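Home Learn Trees and Timber Teachers Contact

How Wood Gets Its Grain

Reading time: 3 minutes

Look closely at a table, a door or a wooden spoon and you will probably find thin lines running along it. These lines are called the grain. They are a record of how a tree grew, and every tree makes its own.

A tree grows in two directions. It grows taller at the tips of its branches, and it grows wider just beneath its bark. The growing layer under the bark is very thin, but each year it adds a new ring of wood around the trunk.

In spring the tree needs plenty of water for its new leaves, so it makes wood with wide spaces inside. This wood is usually pale. Later in the summer it grows more slowly and makes wood that is tighter and darker. One pale band and one dark band together make one year's growth.

When a trunk is cut straight across, the bands appear as circles. At the Mokwood Tree Centre, visitors can see a slice of oak with 94 rings. The oldest slice in the collection has 400, and the rings near its edge are so narrow that a magnifying glass is needed to see them.

Why does a plank have lines instead of circles? Imagine a stick of rock with a pattern running all the way through it. If you cut across the stick, you see the pattern. If you cut along it, you see long stripes. A sawmill cuts most logs along their length, so the rings show up as stripes or as tall, pointed arches.

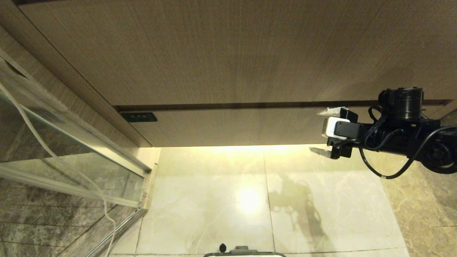 Grain also affects how strong a piece of wood is. Wood is made of tiny tubes packed side by side, rather like a bundle of drinking straws. It splits easily between the tubes but is much harder to break across them. Carpenters think about this before they cut a shelf or a chair leg.

Knots are the round, dark marks found in some planks. Each one shows where a branch once joined the trunk — the rings had to bend to grow past it.

Words to know

Bark: the outer covering of a tree.
Grain: the direction and pattern of the lines in wood.
Sawmill: a place where logs are cut into planks.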